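風呂敷とびん包みの体験会に行ってきました(プルヴステッド公民館のオープンデー)

土曜日、前から気になっていたプルヴステッドのオープンデーにやっと行けました! 駅から歩いて15分、坂の途中にある古い建物で、この日は一階も二階も全部の部屋が開放されています。陶芸、製本、椅子の座面の張り替え、どれも見たかったのですが、私のお目当ては二階の「布で包む部屋」。入場は無料、布が欲しい人だけ一枚220円のはぎれを買う仕組みでした。

階段を上がるともう楽しい。壁の棚に布が色ごとに積んであって、全部で約2,000枚あるそうです(寄付でここまで増えたとのこと)。縞、水玉、花、魚、地図の柄まで! 入口でつい長居してしまい、後ろの親子に先を譲りました。

部屋を見ているのはグローニャ・ヘファナンさんとディアルミド・ヘファナンさん。グローニャさんは結び方、ディアルミドさんは布選びの担当です。最初に教わったのは四角い箱の平包みで、これは家でもやったことがあったので余裕。ところが次のびん包みで急に手が止まりました。丸くて背が高いものは、布がすぐ下に落ちてくるんですね。対角の角を持ち上げて、上でまとめて、残りの角を胴に巻いて前で結ぶ。言葉にすると簡単なのに、一回目は見事にキャベツみたいな形になりました。

「しわは最後でいいの。先に布を上まで集めて」とグローニャさん。これを聞いてからぐっと楽になりました。きれいにたたもうとして角を引っぱると、反対側がするっと抜けてしまうのです。まずふわっと寄せて、びんの肩のあたりで落ち着かせる。そのあとで折り目を整える。この順番、家でも忘れないようにしたいです。
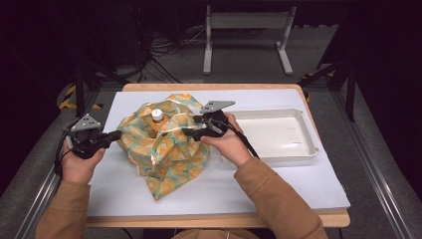
果物柄の布でびん包み。白いキャップがちょこんと出ています。

この柄、かわいくないですか! 淡いミントグリーンとクリーム色の地に、オレンジ色と黄色の大きな丸い果物。オレンジかな、レモンかな。中のボトルもオレンジがかった琥珀色なので、布の口からのぞく色がよく合うんです。まだくしゃっと寄せた段階なのに、もう贈り物らしい雰囲気があります。角がぴょんと上を向いているところも好きです。

布の大きさについても質問してみました。ディアルミドさんによると、迷ったらびんの高さの三倍を目安にするといいそうです。厚手は結び目がごろっとするので、最初は薄くて柔らかいものを、とのこと。帰りに棚をもう一度見て、青い縞を二枚選びました。柑橘の柄も探したのですが、私が見た棚にはなくて残念!

隣の部屋ではヴルネリッツという製本サークルが小さなノートを配っていて、そちらも一冊いただきました。表紙の紙がまたいい色で、さっそく結び方のメモに使っています。一階の喫茶コーナーのにんじんケーキもおいしかったです。

びん包みは三回目でやっと人に見せられる形になりました。次のオープンデーは4月だそうで、今度はびん二本をいっしょに包む方法を教えてもらう約束をしています。家にある空きびんで練習中です。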